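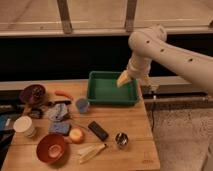
Table with dark purple bowl and green tray

Dining Room and Service Equipment Inspection — Checklist with Comments
Site: Tikkanen Restaurant, Jukstead
Building: 1986, single story
Licensed seating: 70
Report no.: 3736
Date of inspection: 19 Mar 2018
Inspector: Merja Tuominen
Present for the operator: Aleksi Nieminen, floor manager

Key: S = satisfactory. A = action required. N = not applicable at this visit.

Section 1. Entrance and waiting area

1.1 Entrance door opens fully and closes without slamming — S
1.2 Floor mat lies flat, edges secured — A
Comment: The inner mat has curled at the corner nearest the coat rack. Replace or tape down before the next evening service.
1.3 Host stand does not narrow the exit route — S
Comment: The stand has been moved toward the wall as requested in February. Clear width is now acceptable.
1.4 Cables to the booking screen covered or clipped — A
Comment: Clips are in place behind the stand. The last stretch to the wall outlet remains uncovered and crosses the path used by wait staff.

Section 2. Dining room

2.1 Table layout matches the approved seating plan — A
Comment: Two tables for four had been joined by the window and were still shown as separate on the floor screen. Staff must update the plan whenever tables are joined, as the evacuation count is taken from it.
2.2 Aisles between tables clear — S
2.3 Tables and chairs stable, no loose joints or splinters — A
Comment: Table 12 rocks under light pressure. Remove from use. Mr. Nieminen marked it as blocked on the system during the visit.
2.4 High chairs fitted with working straps — S
2.5 Emergency lighting tested and logged — S
2.6 Exit signs visible from all seats — A
Comment: The sign over the garden door is hidden from the rear booths by a hanging plant. The plant is to be moved.
2.7 Candles and open flames — N
Comment: The operator no longer uses candles at the tables.

Section 3. Service station and pass

3.1 Hot plates and warming lamps guarded — S
3.2 Water and coffee stations free of leaks — A
Comment: Slow drip under the coffee machine. A cloth had been placed beneath it. The supply hose (Rirnier, fitted by the supplier) is to be checked by a qualified person and the cloth removed.
3.3 Clean and used tableware kept apart — S
3.4 Trays and bowls free of cracks and chips — S
Comment: Damaged items are set aside in a marked bin and entered in the breakage book. The book was up to date.
3.5 Knives stored in a rack or sleeve — A
Comment: Steak knives were lying loose in the second drawer. Same finding as in the last report.
3.6 Allergen sheet available to wait staff — S
Comment: The printed sheet matched the current menu. The copy held on the handheld order units was one version behind.

Section 4. Handheld units and charging

4.1 Units free of damage, covers intact — S
4.2 Charging shelf ventilated and clear of paper and linen — A
Comment: Folded napkins were stacked against the charging dock. Linen is to be kept on the shelf below.
4.3 Paper order pads on hand for a system failure — S

Section 5. Fire and first aid

5.1 Extinguishers in place, seals unbroken, tags current — S
Comment: The extinguisher by the pass carries serial ending 181 and is now entered in the register.
5.2 Fire blanket within reach of the pass — S
5.3 First aid box complete — A
Comment: Burn dressings nearly used up. Reorder from Wurkeo with the regular monthly delivery.
5.4 Staff able to name the assembly point — S
Comment: Asked of Tuulikki Partanen and Aatos Peltonen, both on shift. Both gave the correct location.

Actions and responsibility

Items 1.2, 1.4, 2.6 and 4.2: floor manager, before the next evening service.
Items 2.1 and 3.5: floor manager, with a written reminder to all wait staff.
Item 2.3: table to stay out of use until repaired or replaced.
Item 3.2: Santeri Koivisto, maintenance, within seven days.
Item 5.3: floor manager, with the next order.

Item 3.5 has now been raised at two visits in a row. A third finding will be passed to the district office.

A copy of this report is to be kept at the host stand and shown on request.

Signed: M. Tuominen
Received for the operator: A. Nieminen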